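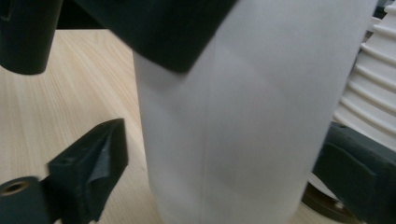 Plain white, with a faint seam down the side.

How to restack paper cups so they come apart again

Posted Jun 4, 2020

There is a surprising amount of advice about paper cups, and I don't believe most of it. I've been told to dust the insides with cornflour, to keep the sleeve in the fridge, and to buy a Brollico cup tube that costs more than the cups. I tried the tube in January. It held the cups very well, to the point where getting one out took two hands.

What follows is the method I use for the tea table at Oslow, where we open a few sleeves, use some and put the rest away. It won't save your afternoon, but the cups do come apart.

You need

A clear table, wiped and properly dry
Your loose cups, unused
The original sleeve, or a clean bag with a tie

1. Sort by make first

People skip this one. Two white cups can look the same and have slightly different tapers, and the odd one either rocks or wedges. Our Sinaga cups and Skemano cups are both sold as 12 oz and they do not nest properly together. Try one inside the other before you start. If it sits higher than its neighbours, put it in another pile.

2. Check each cup

Run a thumb round the rim and look at the seam. A flattened rim will grip the next cup, and a seam that has started to lift will leak whatever you do with it. I'm told you can roll a bent rim back into shape with a pencil. You can, and it looks like you did it with a pencil. Use those for paintbrushes.

3. Start rim down

Put the first cup on the table upside down and lower the next one over it. The wide end makes the better foot, and dust stays out of the insides while you work. Hold each cup by the side, low down near the rim, and let it drop the last bit by itself.

Don't press. Every jammed stack I've had to deal with was pressed by somebody who wanted it neat.

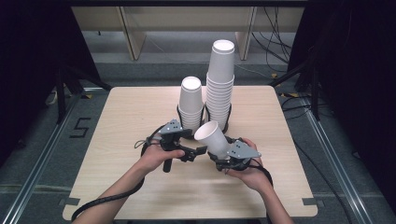
Two stacks, bottoms up, with a single cup held tilted in front.

4. Keep two stacks going

One tall stack looks efficient until you knock it. I build two side by side and stop at 16 cups in each. You may get away with up to 50 against a wall, but I wouldn't on a table that people lean on. The stacks needn't match. If one is leaning, leave it alone and put the next few on the other.

Look at the rims from the side as you go. The gaps should be even all the way up. A narrow gap means a cup has gone in too far, so lift everything off above it and start again from there. Twisting is often recommended – I find it creases the rim.

5. Put them away

Slide the sleeve down over the stack, then turn the lot over together and fold the end shut. Lay it flat on a shelf with nothing on top. Our sleeves held 60 when new and I don't try to get that many back in. A machine packed them and I can't match it.

If they still stick

Squeeze the outer cup gently just below the rim, turn the squeeze a quarter of the way round and try again. Blowing into the gap also works, but I'd prefer you didn't do it to cups other people will be drinking from.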